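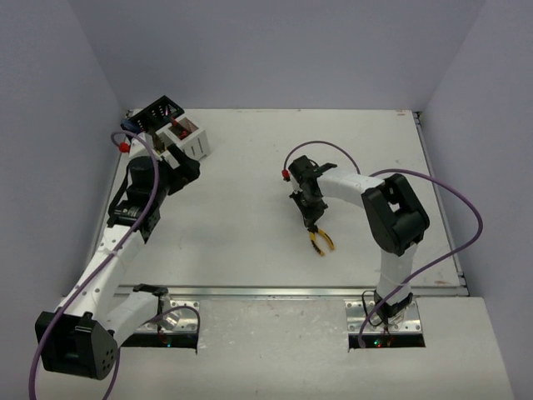 Two-Arm Bench Cell for Sorting Hand Tools: Final Project Report

Filed under: Student Projects / Robotics and Automation

Kneath College, Department of Engineering
Submitted March 13, 2023

Summary

This report describes the design, assembly and testing of a two-arm bench cell built by a student group at the Fleltemo shared workshop. The cell was intended to return small hand tools to a slotted holder at the end of a working session. One arm brings the holder to a suitable place on the table and keeps it steady, and the other picks up a tool and carries it to the holder. The work was carried out under the department's external build scheme, which allows final-year groups to complete a project outside the college laboratories provided that the host workshop meets the scheme's safety conditions.

The mechanical build and the wiring were completed. The arms can each be driven from the control desk and can run a stored sequence together. Reliable placing of pliers in the holder was not achieved within the project period, and the reasons for this are set out under Results.

1. Background and aims

The Fleltemo workshop is used by its members for woodwork, electronics and general repair. Tools are shared, and the workshop's own rules ask that each bench be cleared before the next booking. The group proposed a cell that could take over a small part of this work. It was agreed at the outset that the cell would handle a limited set of tools and that it would not be expected to fetch them from elsewhere in the building.

The aims recorded in the project proposal were as follows.

a) To build an enclosed cell with two arms sharing one work surface.
b) To allow both arms to reach the central area of the table without striking one another.
c) To pick up a pair of pliers from an open table, whichever way the handles are lying.
d) To place the pliers in a holder steadied by the second arm.
e) To keep total spending below the 2000 pounds allowed by the scheme.

Aims (a), (b) and (e) were met. Aim (c) was met in part. Aim (d) was not met.

2. Construction of the cell

2.1 Table and enclosure

The working area is a flat, pale board, closed in on three sides by plain lavender-grey panels. The front is left open towards the operator. A metal rail finishes the front edge of the board, and a lower platform stands in front of it. The panels were kept free of labels and fixings on the inner faces at the request of the group members responsible for the vision software, as an earlier set of printed warning signs had been picked up by the software as loose objects.

The original drawings showed the board and the platform at one level. The platform was lowered during the build to give better access to the wiring below the arms. The change required new supports and delayed the mounting of the arms until the workshop reopened in January.

2.2 Mounting of the arms

Each arm is fixed to a bolted metal plate at the front of the board. Both plates were drilled to the same pattern, so that either arm can be removed and refitted on the other side. A dark rectangular slot in the lower platform beneath each plate gives access to the control electronics, and the status lights can be seen through it from the operator's position. Green shows that a joint controller is powered and ready. Red shows that the supply to the board is present. Both may be lit together in normal use.

The arms were assembled from Tulladon joint modules and white links supplied in kit form. The modules were bought second-hand. Two of them had worn output bearings and were replaced before the first powered test. Torque settings for the link screws were taken from the kit manual and checked again after the first week of use, when several screws in the left arm were found to have eased.

2.3 Grippers

The grippers are black and are carried on a short wrist with its own motor. The fingers supplied with the kit were intended for boxes and proved too smooth for rounded plastic handles. A softer pad was tried on the inner faces but came away under load. The group then returned to the plain fingers and changed the method of approach, so that the right gripper takes the pliers near the jaws and leaves the handles free to hang or rest below.

2.4 Cabling

Power and data for each arm run in a purple cable, left in open loops along the outside of the links. Enclosed cable guides had been planned. They were abandoned after the first guide pulled tight at full reach and disconnected the wrist. The open loops take up more room, and one had to be lengthened at the elbow, but no cable has failed in use under the present arrangement.

The group recommends that any later team measure the cable at the furthest reach of the arm and not with the arm folded, as was done here in the first instance.

3. Control

3.1 Software

Both arms are run by Cusix, a sequence editor in which positions are taught by hand and then stored in order. Cusix was chosen for its ability to hold one arm at a step until the other has reported that it is clear. The group added a rule dividing the table into a left zone, a right zone and a shared zone in the middle. An arm may enter the shared zone only when the other has released it.

This rule is simple and somewhat slow. In the early tests the arms often stood waiting for each other with no tool between them. A timeout was added, after which both arms withdraw to their own side and the operator is asked to begin again.

3.2 Test sequence

The standard sequence used in all reported tests was as follows.

1. The holder is placed towards the back left of the table and the pliers near the middle.
2. The left arm closes on the holder and lifts it clear of the surface.
3. The right arm lowers over the pliers, grips them and raises them.
4. The left arm sets the holder down and remains over it.
5. The right arm carries the pliers to the holder and releases them.

Step 2 was retained at the supervisor's suggestion even though it adds nothing to the final position of the holder. It provides an early check that the left gripper is closing fully.
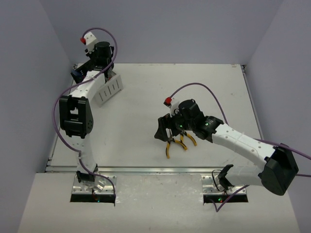
At the interim review, one assessor asked whether a second arm was justified at all, given that a holder fixed to the table would cost very little and would not move. The group accepted that this was a fair objection. A fixed holder would serve for a single kind of tool. The proposal, however, called for the holder to be turned and shifted to suit tools of different lengths, and this could not be done with a fixed part. The assessor's further remark, that the group should at least have tested a fixed holder for comparison, was also accepted. There was no time to do so before the end of the project.

4. Results

4.1 Movement and reach

Both arms reached the shared zone and withdrew from it without contact throughout the final test period. The longest unattended run of empty movements lasted 60 minutes and was ended by the operator. Over all tests the Cusix log recorded 2628 completed moves, counting each stored position reached as one move.

4.2 Picking up

The right arm was able to grip and raise the yellow-handled pliers when they lay with the handles towards the front of the table. Results were poorer when the handles pointed to either side. The handles stand open when the tool is at rest, and the vision software tended to place the centre of the tool in the gap between them, where there is nothing to grip. A correction was written for this and improved matters, but it depended on the jaws being correctly identified, and the dark jaws were sometimes confused with the shadow of the gripper itself.

4.3 Placing

The pliers were brought to the holder on many occasions but could not be seated in it dependably. Three causes were identified. The tool was free to swing slightly after being raised. The openings in the holder left little allowance for error. The left arm, when holding the part down, could itself push it out of position. Slower movement reduced the first of these and had no effect on the others.

4.4 Cost

Total spending was 1594 pounds, including replacement bearings and the timber for the revised supports. The host workshop made no charge for bench space. Members' time was not costed.

5. Safety

The cell was operated only with a trained group member at the control desk. The stop button cuts motor power to both arms. It was found during testing that an arm without power will sink under its own weight, and the operating sheet now states that hands must be kept out of the enclosure after a stop until both arms have settled. Workshop members were given a short talk on the cell before it was first powered.

6. Recommendations

The group recommends a holder with wider, tapered openings and a weighted base. If the base is heavy enough, the left arm need only turn the holder and would not have to hold it down. It also recommends that the lighting inside the enclosure be made more even, in order to weaken the shadows described in 4.2. The stored sequences, drawings and wiring list have been left with the department and may be used by later groups.

The arms remain on loan to Fleltemo until the end of the academic year.

We use cookies to help us understand how our pages are used. By continuing to browse you agree to our use of cookies. Accept / Manage settings

© Kneath College, Department of Engineering. All rights reserved. Contact us | Accessibility | Back to top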